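Our supervisor, Dr. Lambrakis, asked us to spend the term with the Dister two-arm kit and write down what a new group would want to know before ordering one. Ieuan did most of the assembly and I did most of the complaining, and between the two of us we got to know it pretty well.

The printed guide promises an afternoon for setup. It took us 3 evenings, mostly spent on cables, and Ieuan would like it noted that the section on mounting the arms is very good and the section on wiring is half a page long. After that we settled on small things from people's pockets as our test objects, keys and key tags especially, because they lie so flat and the wedge-shaped grippers have to come in just right.
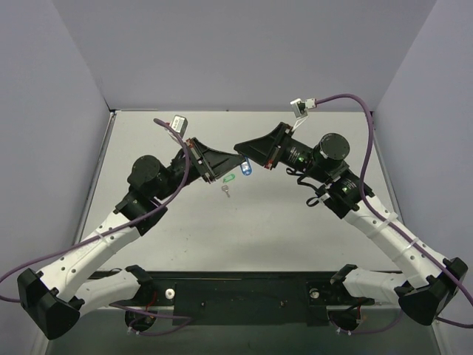

Figure 2. Both arms over the table, with a small key and two key tags below the grippers.

We ran 164 trials in all. The key tags were a pleasure – they have enough edge to get hold of – and the bare key gave us trouble right up to December. Handing an object from one arm to the other was the part we enjoyed most, and also the part where we'd ask Dister for a better worked exercise.

Would we recommend it? Yes, warmly, to any group with a patient member. Wenche Lundgren at the Dister help desk answered every one of our emails, even the long ones, and her notes on calibration are in Appendix B.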